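Waaka Shared Workshop Releases Build Files for Tendel Hand-Held Gripper Pair

WAAKA – Members of the Waaka shared workshop have released the design files, parts list and assembly notes for Tendel, a pair of hand-held grippers used to record cloth handling for home robot builders. The release is free for personal and workshop use.

Each Tendel unit has a white housing, a handle and black jaws. One person works a unit in each hand, and the recorded jaw motion is later fitted to a robot arm. The current task set covers T-shirts spread, gathered and folded on a made bed.

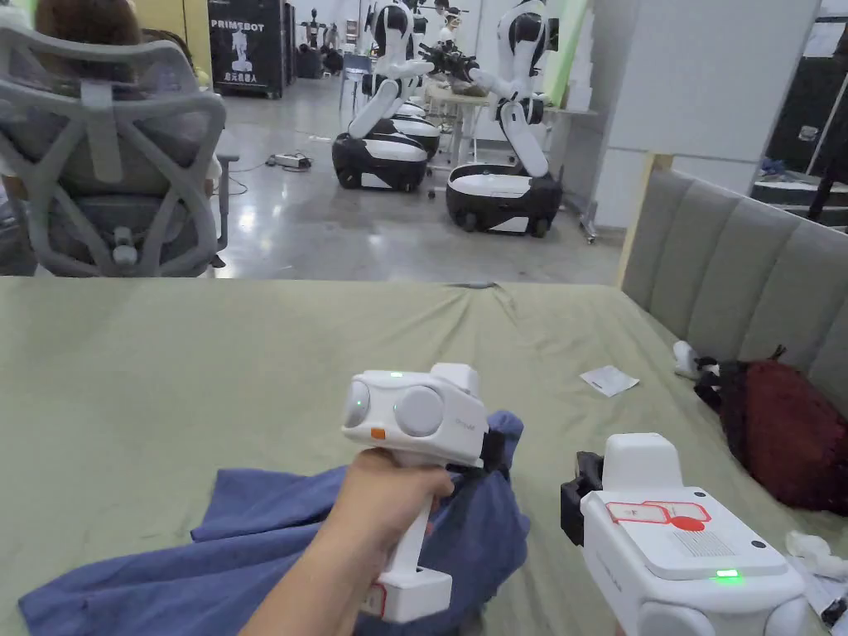 "Cloth is a poor fit for scripted motion," said Renata Aravena, who leads the build. "The shirt never lands the same way twice, so we record many short runs and keep the bad ones too."

The April release holds 800 runs. Sessions are limited to 17 minutes, after which the operator changes over and the jaw zero is checked again. Jaw travel is logged 100 times per second. Units that drift between checks are pulled and the affected runs are marked in the index file.

Osvaldo Miranda redrew the jaw pivot after early parts wore oval at the bolt holes. The revised finger uses hex socket bolts throughout and can be taken apart with one key. Older fingers will not fit the new body – builders with first-version housings should print both halves again.
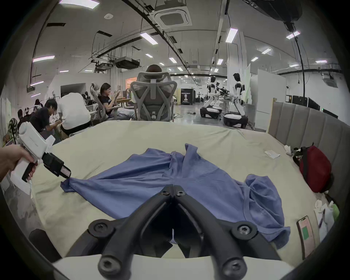 Workshop Bulletin, Vol. 2, No. 4

Kylie Kerslake maintains the assembly notes, which now include a wiring page and a torque table for the finger bolts. Corrections from outside builders are accepted through the workshop's file server. A converter for the Sindby arm controller is in testing and is not part of this release.

Files: Tendel section, Waaka workshop server
Build questions: Kylie Kerslake
Press contact: Shona Tuhiwai, Waaka Shared Workshop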